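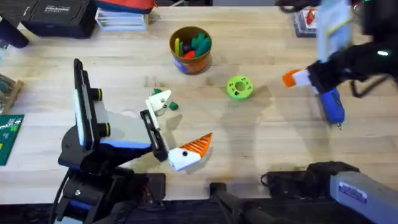 ## May, a bit after ten at night

The Hasico bill came today. $97 for water, for a two-person apartment where one of the two people was gone half the month. Last May it was under 80. I read the insert that came with it, the one that says my "usage profile has been adjusted to better reflect actual consumption," and then read it again, and I still don't know if that means they read the meter or guessed.

I called. The hold message says your call will be answered in the order received, which I doubt, because I hung up and called back and got through in less time than I'd already spent waiting. The woman was nice enough. She said 1,069 was my reading. I went down to the basement with a flashlight while she stayed on the line and my meter says nothing of the kind. She told me to send it in through the website. The website wants an account number with one more digit than the one printed on my bill.

So that was lunch.

Mukevton has a new brochure out about the building too. New pipes, "quieter living," lower bills for everyone by winter. I would like to know what a pipe has to do with quiet. The last time they did lower bills for everyone we got new mailboxes and a rent increase. I kept the brochure anyway, in the drawer with the other ones, mostly so I can wave it at somebody in January.

Went to the meeting in the lobby at six. I said I wouldn't, and then I did. A man in a good jacket talked about savings and had a chart where the line went down nicely and there were no numbers on the side. I asked what the numbers were. He said they would be shared at a later stage. People nodded at that! The woman from the third floor asked whether the water would be off while they work, and he said "minimal disruption," so I'm buying a couple of those big jugs.

Walked home the long way around, just around the block and back in my own front door. Bakery was closed. Nechyporuk still has the sign up saying they reopen after the holiday, without saying which holiday. I miss the rye bread and I'm not holding my breath.

The Kodel filter I put on the kitchen tap is due for a change, or the little light says so. It has been on for 2 months out of a promised six. I did a taste test at dinner, one glass from the kitchen and one from the bathroom, eyes shut, and picked the bathroom one as the filtered one. Then did it over and picked it again. I think I'll let the light blink.

Tomorrow - photo of the meter with the date written on a piece of paper next to it, and a letter. A real one, with a stamp. Keep a copy.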